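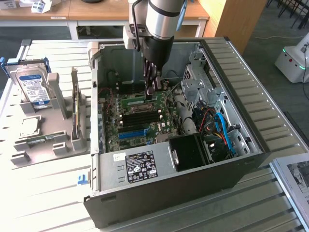 A participant in the first survey told us that the replacement date for each desktop was written down in the office budget, but that the date the machine was last used for work was not written down anywhere, and asked why our form wanted only the first of these.

The comment was fair and the form has been changed. Stustov is now looking for small offices in and near Pramidbridge to take part in the second stage of its study of desktop computers kept past their planned replacement date. The first stage was a mailed survey, completed by 286 offices. The second stage collects records at the level of the single machine, over a period of seven weeks starting in June.

Purpose of the study

Most published figures on the working life of office computers are based on purchase and disposal records. Both leave out the time a machine spends as a spare, on a shared desk, in a storeroom, or running one old program that has not been moved. In the first survey, many offices could give the purchase year of a machine but not its present use. We want to measure that gap. The results will be used to prepare a planning guide for offices that have no technical staff of their own.

The study does not test the speed or condition of your equipment, and it is not an audit. We do not check software licenses. Offices are not ranked against each other.

Who can take part

Your office can take part if all of the following apply:

- It has a street address in Pramidbridge or in a town that shares its phone area code.
- It owns its desktop computers outright. Leased machines can be listed but are not counted toward the minimum.
- It has at least three desktops that are past the replacement date set when they were bought. If no date was set, use the end of the original warranty.
- One person on site can act as the contact for the full period. A substitute can be named for vacation time.

Home offices are accepted if the computers are used mainly for work. Schools are not included in this stage, as their purchasing rules differ too much from those of the other offices. Computer repair shops can apply for the machines they use to run the business, but not for stock or customer machines.

An office can enter up to 200 machines. Larger sites should enter one department and say in the application how it was chosen. Please do not pick only the oldest machines. A full list for one floor is of more use to us than a selected list for the whole building.

What you will be asked to do

1. Starting list. At the start, enter each desktop in Dreneo, the inventory program supplied for the study. It runs in a web browser and does not need to be installed. For each machine we ask for the make and model, year of purchase, planned replacement date, present location, and main use. Memory size and drive type are optional. They can be read from the system settings, so no case has to be opened.

2. Weekly record. Once a week, mark each machine as in daily use, in occasional use, kept as a spare, or out of use. Leave the entry blank if you do not know. A blank is handled as missing data - please do not carry forward the answer from the week before unless you have checked it.

3. Change notes. If a machine is moved, repaired, upgraded, or disposed of, enter a short note. State what was changed and whether the part was new or taken from another machine. Parts moved from one desktop to another were the weakest area of the first survey, and we would like this field filled in with some care. If memory is moved, for example, both machines need a note.

4. Closing interview. At the end, the contact takes part in an interview by phone or in person. It covers how replacement decisions are made and who makes them. Questions are sent in advance.

The starting list takes the most time. Offices that already keep an inventory can send it as a spreadsheet, and we will load it into Dreneo for you. Column names do not matter, but each row must stand for one machine. Monitors, printers, and docking stations should be removed from the file first.

Payment

Each office receives a fixed payment after the closing interview. The amount depends on the number of machines entered and is stated in the participation agreement, which you will receive before you decide. Offices that leave early are paid for the weeks completed, provided the starting list was finished. Travel costs do not arise, except for contacts who choose to come to our office for the interview. Parking there is free.

Data handling

Dreneo does not connect to your computers and does not collect anything from them. It stores only what you type in or send to us. Please do not enter the names of staff members - use a room or desk number instead. Serial numbers are not needed and will be deleted if they appear in a file.

Records are held by Stustov. A copy with office names and addresses removed is passed to Başaran, which carries out the statistical work. You can ask for your records to be withdrawn at any time before the closing interview. After that point they are merged with the others and cannot be separated out.

How to apply

Fill in the application form on the Stustov website, or pick up a paper copy at the front desk in Pramidbridge. The form asks for the type of office, an estimate of the number of desktops, and the name of the contact. Offices that took part in the first survey should enter their earlier reference code if they still have it.

Places are given so that different types and sizes of office are covered, and not in order of arrival. If your type of office is already full, we will put you on a waiting list and tell you so. Questions about eligibility can be sent through the same form by choosing "Question only" in the first field.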